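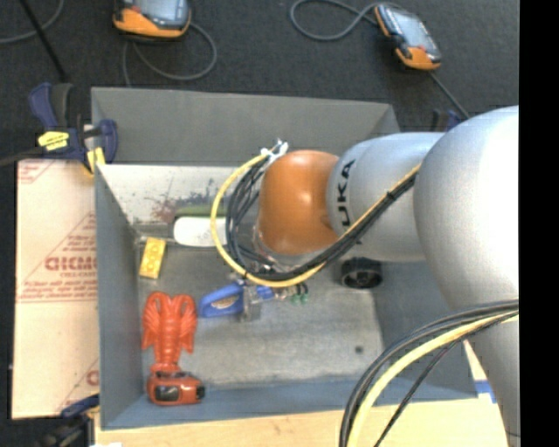

Loretta Lindgren wrote to me that I was unfair to Wernis, and that a person who stops after the second chapter has no right to call a game slow. She is correct, so during the holidays I started it again from the beginning and this time I finished it. Today is 15 Jan 2024 and I saw the end credits last night, very late, with cold tea next to me.

For those who did not read my first post from October: Wernis is a puzzle adventure made by a small studio called Gekcombe. You play a young clerk named Pridatik, who is sent to a town in the mountains to make a list of everything inside the old post office before it closes. The town has almost no people left. You open drawers, you read letters that were never delivered, and you decide to whom each letter belongs. In October I played it for one weekend and wrote that it felt like office work. I had an office job at that time which I did not like, and maybe I should have said this in the post.

The first two chapters are still slow for me. I will not change my opinion there. The game explains the stamp system three times, and the third time you can't skip the conversation. Also the walking speed is terrible until you get the bicycle. Loretta says the slow walking lets you hear the radio from the houses, and yes, the radio is nice, but I heard the same song about the ferry so many times that my sister in the next room began to sing it.

Then comes chapter three, and here I must say sorry to the game. From this point the letters start to disagree with each other. A man named Wojcik writes to his brother that the bridge was closed because of snow. In another letter, which you find much later behind the heating pipe, his wife writes that there was no snow that year. The game does not put a mark on this. There is no sound, no line in the notebook. I had already delivered the first letter and I had to load an old save, and I sat there with the two letters on the screen like a detective. I took real notes on real paper. It has been a long time since a game made me do this.

There are 80 letters in total, and I delivered all of them, but I believe 14 of mine went to the wrong person. The ending shows you what happened in each house, so you can see your mistakes. I don't want to spoil it. I will say only that the baker deserved better from me.

The puzzles themselves are of different quality. The ones with handwriting are wonderful. You compare how people write the number seven, or if they press hard with the pen, and after some hours you begin to recognize a person before you see the name. The ones with the sorting machine in the cellar I did not enjoy. You have to turn five wheels in the right order, and if you make one error, everything goes back to the start. I looked up the solution for the last one and I am not ashamed. If somebody is stuck in the same place: look at the calendar on the wall upstairs, not at the plate on the machine.

I played on my old laptop and it worked well, except in the market square in chapter four, where the picture became jumpy in the rain. I turned off the reflections and it was fine. The text is a little small if you play on the TV. There is an option to make it bigger, but you find it under "Sound and Other", which took me a long time.

The music I did not mention last time and this was a mistake too. It is mostly one piano and something like an accordion. In the last chapter the accordion stops and you notice it only after a while. I don't know if other players felt this as strongly as I did. I had to put down the controller for a moment.

My friend Wendell Crenshaw played it at the same time and needed up to 40 hours, he says, but he reads every letter two times and he also talks to the goat. I did not know you can talk to the goat. He got a different ending for the schoolteacher, and we had a long discussion on the phone about which one is the true one. He thinks she left the town by her own choice. I think the gray envelope proves that she did not, and he thinks the gray envelope was never hers.

So, Loretta, thank you. I take back the word "boring" and I keep the word "slow". Next I want to play something short, maybe with cars. If any of you delivered the gray envelope to the station master, please write to me what happens, but put a spoiler warning in the first line, because Wendell reads the comments too.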